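Zirkent blind box series 2, is the case ratio real or did I get a bad case?

drallafan_mo
posted in Blind Box & Mini Figures, July

Ok so I bought a sealed case of the Zirkent series 2 minis (the Drallatus deep sea ones) from Sistgate. Box says 12 regular designs plus the chase. I was told a sealed case gets you one full set with no doubles. Opened all of it last night and got two of the anglerfish, two of the diver, and no lantern squid at all. No chase either, but I wasn't really counting on that.

Tape looked factory to me. The case sticker has 416 on it if that matters to anyone. Seller says they don't take back opened blind boxes, which ok, fair, but how was I supposed to know without opening them??

Is this normal for series 2? Series 1 was perfect for me, full set first try. Also is there any way to tell the squid by weight, becuase I don't want to buy another whole case for one figure. Thanks

pegboardpirate
6 replies so far on this board about the same thing, use the search. But quick version.

Series 2 isn't packed like series 1. Series 1 cases were one of each. Series 2 they switched to random by carton, so doubles inside one case are normal and a missing one is normal too. The side of the outer case says "assortment may vary" in tiny print. Annoying, yes. Not a tampered case.

Number on the sticker is just a carton number. Mine was 625 and I also had two divers. My second case was 778 and had the squid plus a chase. Don't go hunting for particular numbers, people on here tried and there's no pattern.

What I'd do:
Post your doubles in the trade thread. Anglerfish goes fast, people want it for the glow paint. Diver is harder to move, everyone has one.
Ask for the squid straight across for the anglerfish. Fair trade right now, maybe not in a month once the second shipment lands.
Skip the auction listings that say "identified by weight". More on that from somebody who has a scale, I don't.

And write to Zirkent anyway if any figure had a bad paint job or a missing base. They do replace those, took them three weeks with mine. They won't replace doubles.

tinyshelf_collector
no on the weighing. tried it. squid and jellyfish come out the same on my kitchen scale and the clear stands throw it off more than the figure does. Feeling the bag thru the box flap works a little for the squid, long skinny tentacle piece on one side, but stores hate it and you can bend the piece. Please dont squeeze them

Also check the bag again before you toss it!! The lantern and a couple others have a tiny extra part in its own little bag and it sticks to the inside of the cardboard. I threw one out. Still mad

If you mean the Shen mold version of the squid (darker eyes) that's a store exclusive and was never in the cases at all, so make sure which one your after. The checklist card shows both and doesn't say. Regular squid has the yellow dot on the card, exclusive has the white one.

drallafan_mo
Regular one, yellow dot. Did not know about the little bags, going thru the recycling now. Will put the anglerfish up in trades tonight

pegboardpirate
Put a pic of the foot stamp in the trade post. People ask every time and it saves a round of messages. Also say if you kept the card, some won't trade without it

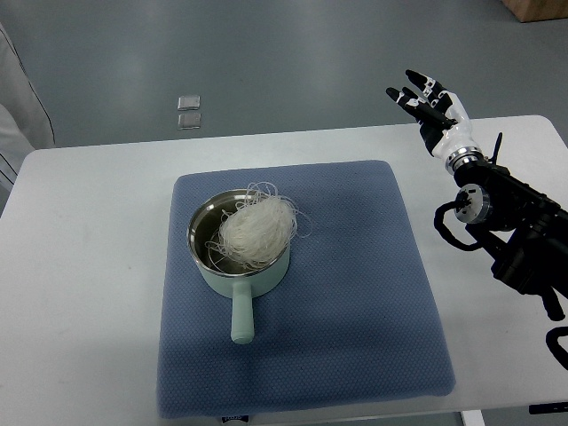
tinyshelf_collector

My display stuff is all white and pale wood so I'm no help on which backdrop looks best with the blue ones, somebody asked me that in the other thread. Try the setup board, they have a long list. And mo if you don't get a taker in a week message me, I might have a spare squid, need to dig thru the bins first.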